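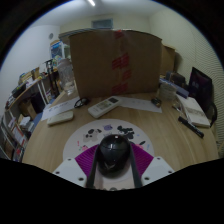 Visit to the Penitley carton plant, Falmont, July

The site runs 5 converting lines under the Zadavero name. Sheet arrives on pallets from the Villalobos mill and rests 18 hours before cutting. Line 2 was down for a blade change, so we followed line 3 from die cutter to gluer. Glue temperature is logged every 20 minutes. Crush tests are done in a side room, 14 samples per shift. Parking is behind the boiler house; bring safety shoes.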